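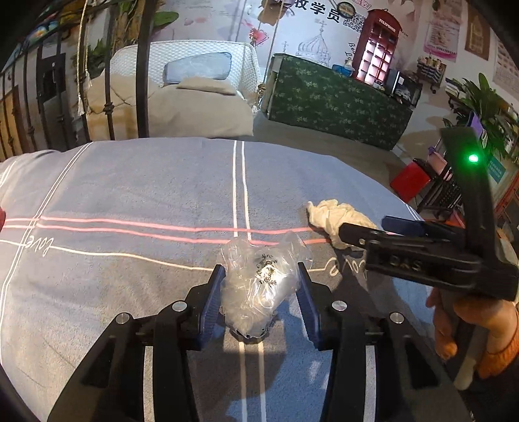

A figura que veste meio mundo

Quem já tentou compor uma cena em 3D num fim de semana chuvoso conhece bem o momento: a personagem está pronta, a luz está quase como se queria, e então repara-se que ela continua de pé no meio do nada, com o vestido de sempre. É aí que começa a caça às roupas, e foi numa dessas caças que eu descobri, já lá vão uns anos, o trabalho de Unnur Brøndum.

Unnur é a autora de Miltine, uma figura feminina de traços suaves, ombros estreitos e mãos um pouco grandes (ela diz que as fez assim de propósito, porque as mãos pequenas lhe davam sempre ar de boneca). Miltine é gratuita desde o primeiro dia e continua a sê-lo, e à volta dela cresceu uma comunidade simpática e teimosa que modela casacos, capas, tamancos, chapéus de palha e até um fato de mergulho que nunca vi ninguém usar, mas que me dá uma alegria enorme saber que existe.

Conversámos uma tarde inteira, com interrupções para café e para ela me mostrar ficheiros antigos. «A primeira versão tinha os joelhos virados ao contrário», contou-me, a rir. «Publiquei-a assim mesmo. As pessoas escreveram-me com muita delicadeza.» A correção veio depois, com pesos novos nas articulações e um morph para a barriga da perna que ainda hoje serve de base a quase tudo o que se faz em matéria de botas e meias.

O grande salto deu-se com Amato, a coleção de roupa de inverno. São 205 materiais, todos pintados à mão, e passei uma noite a abri-los um a um só pelo gosto de ver como a lã mudava de tom. Há cinzentos que puxam ao verde, há um vermelho desbotado que parece ter apanhado sol em muitas janelas. O cachecol traz poses próprias e cai bem sobre o peito, embora peça alguma paciência quando a figura se senta e o tecido resolve atravessar o queixo.

Perguntei a Unnur por que razão insistia nas texturas pintadas quando toda a gente usa fotografias. Ela encolheu os ombros e falou da avó, dos panos dobrados no armário, da maneira como uma dobra velha guarda a linha mesmo depois de passada a ferro. Fiquei a pensar nisso na viagem de regresso.
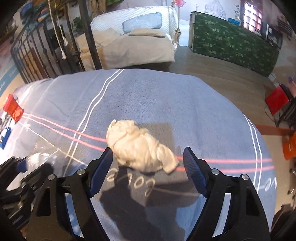 Riko e os cenários que faltavam

Uma figura precisa de um sítio onde estar, e foi um pedido repetido no fórum Wernum que levou ao nascimento de Riko. Trata-se de um conjunto de divisões modulares: paredes, portas, janelas de guilhotina, um alpendre. As peças encaixam numa grelha de 100 unidades, e quem tiver jeito para puzzles monta uma casa inteira antes do jantar. Eu não tenho, e a minha primeira casa ficou com uma porta a dar para o telhado. Guardei-a, claro.

A licença permite usar tudo em imagens pessoais e comerciais, desde que os ficheiros originais não sejam redistribuídos. Quem quiser criar roupa para Miltine pode fazê-lo sem pedir autorização, mas Unnur gosta de receber uma mensagem com o resultado, e responde a todas, às vezes com semanas de atraso.

Para agosto está prometida uma atualização do cabelo, com madeixas que se movem em separado e uma trança comprida. Vi um ensaio no ecrã dela e a trança ainda entrava pelo ombro adentro, mas o brilho já estava bonito. Até lá, os ficheiros de Miltine, Amato e Riko continuam disponíveis na secção gratuita do Wernum, com as instruções de instalação num documento de texto à parte.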